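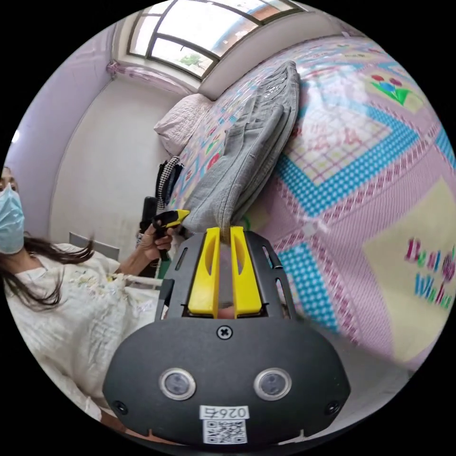 Photo: Manon Thibodeau / Kalutitz Field Series. A folded gray garment held by its lower corner, seen from the hand-held gripper.

Home | Contents | Part Two | Chapter 6 | Instructor Notes | Sign In

We use cookies to remember your place in the text. Accept | Settings

Chapter 6
Comparing Hand-Held Grippers on Soft Goods
By Velimir Dimitrov and Manon Thibodeau
Revised October

Chapter 5 dealt with rigid objects. A mug or a box can be described by its position and its orientation, and two grippers can be compared by asking each one to pick it up from the same marked spot. Cloth does not allow this. A folded garment has no fixed shape, its edge is several layers thick in one place and a single layer in another, and the act of gripping it changes it. A test that works well for boxes will often rank two grippers in the wrong order when the load is a sweatshirt.

The opening photograph was taken by a camera on the tool. Two upright yellow fingers, each with a long slot cut through it, are closed on the edge of a folded gray garment lying on a bed. The fingers meet at a corner of the fold. A corner grasp leaves most of the fabric unsupported, and in this chapter it is treated as a separate case from an edge grasp taken near the middle.

6.1 What is being compared

Four properties of a hand-held gripper matter for cloth.

Finger stiffness. A stiff finger gives a known pinch force but presses unevenly when the layers differ in thickness. A slotted finger generally bends more than a solid finger of the same outline and material. The amount depends on the slot, and it must be measured for each design.

Opening width. The gap must admit the folded stack with clearance on both sides. If the clearance is too small, the finger tips push the top layer back and the fold opens before the grasp is made.

Tip friction. Friction is tested against the fabric in use. Values taken on cotton jersey should not be carried over to a quilted or coated surface.

Camera view. A wide-angle lens near the wrist sees the finger tips and much of the room as well. The circular image that results has strong bending of straight lines toward its rim. Position estimates made near the rim carry larger errors than those made near the center, and the two should be reported apart.

6.2 The Pustimance and Plolel fingers

Most of the worked problems in this chapter use data from a trial run by the Krasniqi group, in which two finger designs were mounted in turn on the same type of handle. The Pustimance finger is a slotted part. The Plolel finger is solid and has a thin rubber face. The trial recorded 3,133 grasps on 47 garments. Each garment was folded by the same written procedure before every attempt, and any attempt that began from a poor fold was thrown out and repeated.

A grasp was scored as held if the gripper raised the garment 30 centimeters and no layer slipped free. Partial slips were entered in their own column. Readers should note this choice. If partial slips are counted as failures, the gap between the two designs widens for thick fabrics and nearly closes for thin ones. Section 6.5 works through both methods with the same table.

6.3 Sources of error

The largest error in hand-held trials comes from the operator. A person who feels a layer begin to slide will tilt the wrist to save it, often without noticing. The tool then receives credit for the correction. Three measures reduce the effect: rotate operators between designs, fix the lift speed with an audible beat, and record wrist angle together with finger opening.

A second error comes from the surface under the garment. A mattress gives way when the lower finger is pressed into it, so the finger can slide beneath the fold. A table top does not give way, and the same motion stalls. Results from beds and tables must not be pooled. In the Krasniqi data, 96 table grasps had been filed with the bed grasps and were removed before analysis.

Lighting is a third. A window facing the camera can drive the exposure down until dark fabric loses its seams. Set the exposure on the garment, lock it, and write the setting in the log.

6.4 Before you begin the exercises

You will need the grasp table, the two finger drawings, and the friction chart from Appendix C. Exercises 1 through 4 can be done by hand. Exercise 5 asks for a plot of held grasps against stack thickness, with corner and edge grasps drawn as separate lines.

Previous: Chapter 5 | Next: Section 6.5, Scoring Partial Slips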